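Tredholm Lost Words

A list of household words that people in and near Tredholm used to say, with notes on what they meant, how sure I am, and who disagrees.

Version 8

What you get

3,975 entries in one tab-separated file called words.tsv, plus a second file, quarrels.tsv, for the 617 entries where two or more contributors gave meanings that can't both be right. I tried for a while to settle the quarrels. Then I made them their own file and my evenings improved.

The words are domestic. Kitchens, pantries, laundry, bedding, stairs, the weather as seen from a back door, what you call the last inch of soap. There's very little about farming or fishing, which other lists cover well, and nothing about swearing, which people kept offering me and which I have in a separate notebook.

Why it exists

My family had a word for the heel of a loaf that had gone too hard for toast but wasn't yet crumbs. I used it in front of people at work and got the look you'd give a man who had just barked. I went to find it in a dictionary. It wasn't in the first one, or the second, or the regional one that costs as much as a used bicycle. The word is "skelp-end," it's entry 1, and it has since drawn three competing spellings and one very long letter.

How the words were collected

Most came in on paper cards left at the library desk and the hardware store. The card asked for the word, what it meant, where you heard it, and who said it. People answered the first two questions properly. For "where" I have a lot of "at home" and for "who" I have a lot of "everybody," and those went in as given.

A smaller batch came from the Badawi papers, a box of shopping lists, recipe slips and notes to the milkman kept by one household for longer than seemed necessary. These are the best evidence in the whole set, since no one writes to a milkman in order to sound interesting. Anything from this box is marked B in the source column.

The last batch came from Umard, up the valley, where they say they had all the words first. Source column U.

Columns in words.tsv

id
A number. Don't read anything into the order after the first hundred or so. I sorted the file once by accident and never got it back.

word
Lower case, spelled the way most people spelled it. If it was a tie, I picked the one that was easier to type.

variants
Other spellings, separated by semicolons. Some of these are surely just bad handwriting. "Clummock" and "dummock" are listed as variants of each other and one of them is a smudge.

meaning
Short and plain. Where the contributor's own wording was better than mine, I kept it. See "fettle-drawer: where the string lives."

room
One of: kitchen, pantry, stairs, bedroom, wash, yard, none. More on this below.

source
C for card, B for Badawi, U for Umard.

sure
A number from 0 to 3. Three means I've seen it written down by someone who wasn't trying to help me. Two means several unrelated people gave the same meaning. One means a single card. Zero means a single card and a feeling.

note
Everything else. Contains commas, quotation marks and at least one recipe, so please don't convert this file to comma-separated and then write to me.

The room column

I meant this to be simple. You hear a word, you ask what room it belongs to, you write down the room. But a good many of the words turned out to be for the parts of a house that aren't quite rooms: under the stairs, behind the stove, the strip of floor a cupboard door swings over. The gap between two pieces of furniture alone has 12 names in the file, and Umard has put in a claim on most of them.
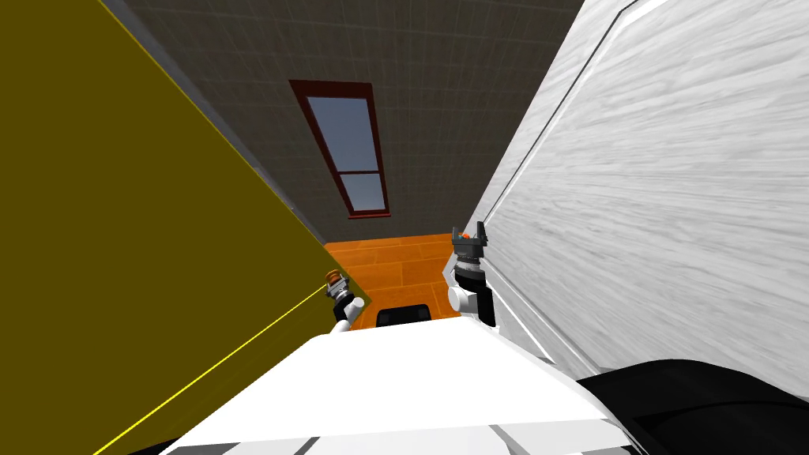

My favorite of the lot is "nar," which is a gap you can get your hand into and not back out of with anything in it. "Slype" is wider and will take a broom. A "hesper" is a gap you left on purpose and now have to defend to visitors. I filed all of them under kitchen, was told off by a contributor who keeps hers in the bedroom, and moved them to none. If you're counting words by room, the none group is bigger than it ought to be and that's the reason.

The pantry group has the opposite trouble. Older contributors said pantry for anything with a shelf and a door, including in one case a car. I left those alone.

Columns in quarrels.tsv

id
Matches the id in words.tsv.

side
A letter for each meaning on offer. Most quarrels have an a and a b. "Tussock-tea" goes up to f.

claim
The meaning, as argued.

backers
How many cards took this side. This was meant to help people judge. Be warned that some households sent in several cards in the same pen.

heat
My own rating of how cross people were, low to high, in words: mild, warm, cross, letters. I've been asked to defend the science behind this column and I can't.

Known problems

Some words are certainly made up. One family sent in a full set of names for the different kinds of spoon, neatly typed, each with a little history, and I don't believe a single one. They're in the file with a 0 in the sure column. They're also the entries people quote back to me most often.

Some words are in ordinary use everywhere and only feel local. I took out "dishrag." I was talked into leaving "nook."

The accents went wrong in version 5. If you have that version you'll see question marks in the middle of words, and those aren't part of the dialect, although a student did write a good paragraph arguing that they were.

Nearly all the contributors were over sixty, which shows. There are lots of words for mending and hardly any for anything with a plug. If you use this list to say how people in Tredholm talk now, you'll be wrong, and they'll tell you.

There are no sound recordings. I've tried to give a hint in the note column wherever the spelling misleads, usually by rhyme. The rhymes are right if you talk the way I do.

Opening the file

Any spreadsheet program will open it. Any spreadsheet program will also decide that entry 2208, "march-four," is a date. Import the word column as text, or correct it by hand every time, as I did for most of a winter.

If you want a plain printed copy, the Flodirov print shop still has the layout from version 6 and will run one off for the cost of the paper. It comes to a fat stack, and the pages aren't numbered. My fault again.

What people have used it for

A crossword, which was hard. A set of tea towels, which sold out. A school play in which every word was used wrongly and with great confidence. One person loaded the list into a spelling checker so that it would stop underlining her emails, and says it now suggests "slype" for "slope" and she has decided to live with it.

Please don't use it to name a housing development. Somebody did ask.

Adding or fixing a word

Send it in on a card, or as a line in the same order as the columns. Leave the id blank. Leave the sure column blank too. Everyone puts 3.

If you're correcting a meaning, say which meaning you grew up with and leave out what you think of the other side. If you can't leave it out, put it in the note and I'll use it to work out the heat.

I go through new cards in September, when the evenings close in and I've run out of excuses in the garden. Cards that come earlier wait in the fettle-drawer.

Changes

Version 8: Umard words merged in. Quarrels moved to their own file. Room column gained "none."

Version 7: Removed duplicates. Put some of them back after letters.

Version 6: Accents repaired. Printed layout made.

Version 5: Accents broken.

Version 4 and before: a shoebox, mostly.

Terms

Free to copy, print, teach from and argue with. If you republish it, say it came from the Tredholm list and keep the sure column in. I don't mind the words getting around without me - they managed it for long enough - but I'd hate to see the spoons turn up somewhere with a straight face.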